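Dralari quilt, 700 g fill
Section 4: Washing

Your Dralari wants a wash once a year, and September is a good time for it. It will not fit the machine in your kitchen. You may believe otherwise. So did the customers whose door seals appear in our repair correspondence.

Before you leave home

1. Check every seam. A small hole now is a drum full of feathers later, and other people will need that drum.

2. Sew up anything you find with cotton thread. Iron-on patches let go in the wash.

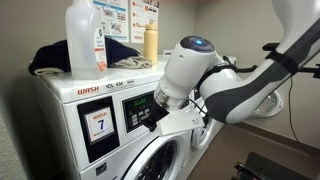
Stains should be dabbed with cool water and a little mild soap, from the outside in. Scrubbing breaks the down and improves only your mood.

3. Close all the snaps and take off the cover. The cover has its own label and its own opinions.

At the laundromat

4. Pick a front loader big enough for the quilt to tumble. If you have to kneel on the quilt to shut the door, pick a bigger one.

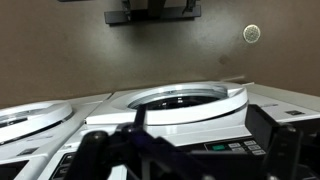

5. Measure out half the detergent you think you need. Then put some of that back.

CAUTION: No fabric softener. It coats the down, and the quilt goes as flat as a pancake – an expensive one.

6. Choose a cool, gentle cycle and add a second rinse. Keep the spin at 1,000 or below.
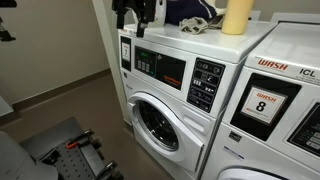 Võ
Care and repairs desk, Seltby

7. Lift the quilt out with both arms underneath. Wet down is heavy, and a quilt pulled out by one corner will tear at that corner.

NOTE: It will look ruined at this point. Gray lumps are normal. Please dry it before writing to us. 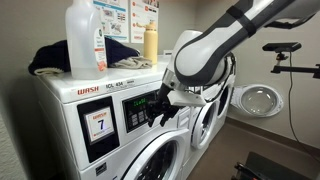
Drying

8. Tumble on low with 2 clean tennis balls. The noise is considerable. Bring a book.

9. Stop now and then to break up the lumps by hand. When you can't find any more, run it once again.

10. Hang the quilt indoors overnight before storing it. For storage bags, including the Dalholm, see page 78.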